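Home · Threads · Laundry & Linens · About

Jörg Grube
January 7, 2018

1/ Folding day. Doing the checked cloths and the blankets this week, so this thread is all flat things. No shirts.

2/ Clear a spot first. I work standing up, in the open part of the floor by the window. A table helps with small stuff but anything over 50 inches just slides off mine.

3/ Everything to be folded goes in one basket. Everything folded goes on the shelf. If I mix the two I end up refolding half of it.

4/ Find two corners on the same short side. On a check this is easy, you follow a line of squares along the hem until you hit the corner.

5/ Shake it once, hard. Then let it hang for a few seconds before you do anything else. The bottom edge will droop in the middle and that's fine.

6/ If the squares lean to one side, one corner is higher than the other. Fix it now. A crooked start gets worse with each fold.

7/ Brosten cloths shrink more one way than the other, at least the ones I have. Go by the check pattern and ignore the hem. My Girnura ones stayed square after 30 washes.

8/ Pull the top edge taut between the two corners, like so.
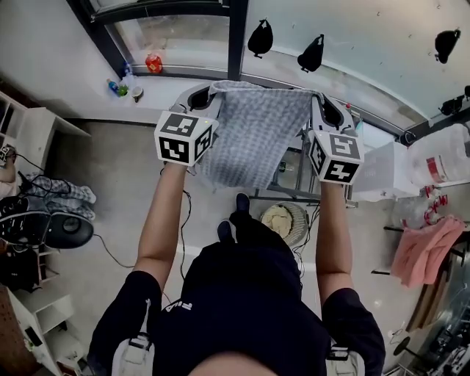 9/ Bring the corners together, hold both in one hand, and run the other hand down to the fold. Then in half again from the bottom up.

10/ Blankets are the same with more arm. Roughly 2 minutes each for me.

Comments

plelell_mom: The shake is what I was skipping. Thanks.

T. Sulemana: Do you iron them first?

Jörg Grube: No. Only the tablecloths.

dd_north: I still roll mine.

Back to top · Contact · © 2018 Jörg Grube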